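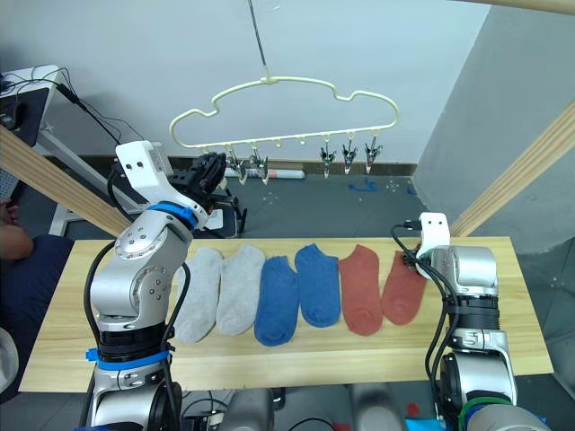 Ankle socks in gray, blue and rust orange, laid out by color.

Socks take more time than anything else in the wash. A shirt needs one hanger and a towel needs one bar, but a load of socks means a lot of small pieces, and half of them end up draped over a radiator. A clip hanger solves most of this. It holds a good number of socks in the width of one shirt, and the whole thing can be lifted down and carried to the drawer when the socks are dry.

Sort before you hang. Use a flat surface close to the hanging spot, such as a long board, the top of the washer or an ironing board. Turn every sock right side out, then set the pairs next to each other with all the toes pointing the same way. Go by color first and by length second. Any sock without a partner will show up at this stage, and it is easier to check the drum now than to hunt for it next week.

Smooth each sock with the flat of your hand as you lay it down. Heels tend to bunch, and a bunched heel is the last part to dry. Thick sports socks should be pulled lengthwise once and then left alone.

Cuff or toe? People argue over this. Hanging by the toe keeps clip marks off the ribbing and is the usual advice for dress socks with a weak elastic. Hanging by the cuff lets air into the opening, and the mark from the clip disappears the first time the sock is worn. I hang ankle socks by the cuff and long socks by the toe. Whichever you pick, grip only one layer of the cuff if the clip is small. 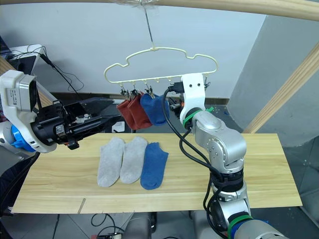 LAUNDRY ROOM > Drying > Clip hangers

Hang the hanger first, then load it. Trying to fill a clip hanger while it lies on a table gets the clips tangled, and the first pair usually drops off when you pick it up. Tie or hook it at chest height over your sorting surface. A length of thin wire or strong string over a beam or a closet rod works well. Keep the drop short enough that you can reach the clips with your elbows down.

Start at one end and work across, keeping pairs on neighboring clips. With a full load it is better to alternate ends so the bar stays level -- a single-hook hanger will tip toward the heavy side. For a few light socks the tilt is too small to matter.

Leave an empty clip between thick socks. Thin ones can go on every clip.

Metal clips hold better than plastic ones and last longer, but look them over now and then for rust. A rusty clip leaves an orange dot that does not wash out of white cotton. Jonatan Eide wrote in to say that he wipes his with a little vinegar every October, when the drying moves indoors, and dries them with a rag afterward. That is enough.

Drying indoors. Keep the hanger 10 inches or more from the wall so that air can move behind it. A small fan on low, aimed past the socks, does more than turning up the heat. Wool socks should stay well away from stoves and heaters. If you hang a load at 7 in the evening, thin cotton is normally ready by morning. Wool may need the rest of the day.

Taking down. Unclip both socks of a pair together and fold them right there over the board. Do not pull a sock out of a closed clip, which stretches the knit and can snag it. Fold the pair in half once and stack it. Rolling one cuff over the other looks neat but wears out the elastic on the outer sock.

Storage. An empty clip hanger hooks onto the closet rod like any other. If the clips swing and catch on sleeves, slip an old pillowcase over the hanger with the hook through a small hole in the seam.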